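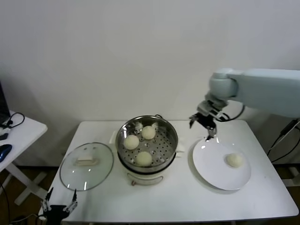

# The Merkonau infield glove, after a full season

I bought the Merkonau in January, when there was snow on the ground and no sensible reason to be thinking about second base, and I've put off writing this review until our fall league wrapped up because I wanted to be fair to it. Gloves fool you in the first month. They smell wonderful and you forgive them everything!

I play in an over-forty league (we're the Clasineck Mudhens, and yes, we've heard all the jokes) and my old glove, a Prydderch I'd had for 16 years, finally gave out at the heel. I had it relaced twice and would happily have done it a third time, but the man at the repair counter just shook his head at me.

So, the Merkonau. It's the 11.5 inch model with the open web, and it came stiff as a cereal box. The tag says it's game ready in a week. Mine took 3 months of catch in the garage, plus a good many evenings on the couch with a ball strapped in the pocket, and my wife was very patient about the thumping. Once it opened up, though, what a pocket. Grounders settle in and the ball comes out clean on the turn, which at my age is about the only way I'm getting anybody at first.

The leather has held up nicely. We played 19 games, a couple of them in real mud, and I used nothing on it but a little Clarneo conditioner and a dry cloth. The palm has darkened to a lovely brown and the stitching hasn't budged.

Now the grumbles. The wrist strap is too long, and the loose end flaps around until you tuck it under itself. The lining on the pinky side bunches up when your hand sweats, and I had to stop and fix it between innings all through the hot stretch. One lace at the tip of the web worked loose in midsummer too. I tied it back myself in five minutes, but for a glove at this price I'd have liked a better knot.

If you play short or second a couple of times a week, I'd say go for it, and buy it well before opening day. Outfielders will want something bigger. Mine's on the closet shelf now with a ball in it and a belt around the whole thing.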